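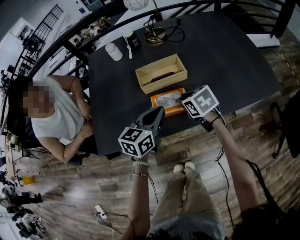

# Packing table, Grollon

An open box in light wood, low at the sides, with a long dark brown piece lying diagonally along the bottom. The orange package with the white label is next to it, near the front of the table.

## About this page

We pack small orders at the Grollon workroom twice a year, and the bigger of the two sessions is in October. This page is for people who have asked how the orders are put together, and for anyone coming to help for the first time.

The dark grey table is the one we use for boxed sets. It is large enough for two people to work at, one sitting at the side and one standing at the front. Paperwork and tape should stay at the far end.

## The boxes

The wooden boxes come from Oltevis, who deliver them flat in bundles of 10. They go together without glue. Check the corners before anything is put in — a box that rocks on the table will not stack properly. We had 157 to fill at the last session and sent back two.

Lids are kept on the shelves by the door and go on at the very end, after the contents have been checked against the order sheet.

## What goes in

The long piece goes in first. It fits best on the diagonal, and smaller items can then sit on either side of it. Packages go in afterwards, label up, so that the code can be read without lifting anything out. If a label has been put on crooked, leave it. Peeling it off tears the wrapper.

Orders for the Hendirel shop have their own sheet, which lists the contents in a different order. Please read it through before starting.

## Practical notes

- A full session takes more than 30 boxes per table.
- Chairs are available for anyone who would like to sit.
- Finished boxes go on the trolley, two high.
- Spare order sheets are in the top drawer.

Page last changed 3/23/23.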